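Chapter 4
Joints, Links, and a Morning at Drakamwood

I almost skipped the open day at Drakamwood. It was March, it was raining, and I'd already written a perfectly decent opening for this chapter with a lot of Greek letters in it. Then my old classmate Fidel Ocampo called and said they were going to run their arm in simulation first, up on the big screen, and let visitors pick the moves. I was in the car ten minutes later (the Greek letters start in Section 4.2, don't worry).

There were more than 30 of us squeezed into the demo room, and Fidel started by asking what we thought an arm was made of. People shouted out motors, wires, computers. He shook his head and wrote two words on the board: links and joints. A link is a stiff piece that doesn't bend. A joint is the place where two links are allowed to move against each other. You can get surprisingly far with just those two ideas!

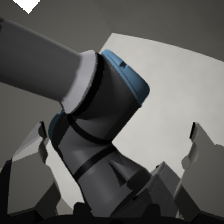

A girl near the front asked which joint was the most important one. Fidel loved that. He had her hold out her own arm, lock her elbow, and try to touch her nose. She couldn't, of course, and everybody else in the room started trying it too, me included. With the elbow locked, her shoulder could still swing her hand through a big curve, but the distance from shoulder to hand never changed. Free the elbow and suddenly she could reach all the space in between.

Keep that little experiment in mind, and do try it yourself before you read on. In this chapter we'll give each joint an angle, give each link a length, and work out where the hand ends up. We'll start with two links lying flat on a page, which you can solve with the trigonometry you already know, and then let the arm move up and out into the room.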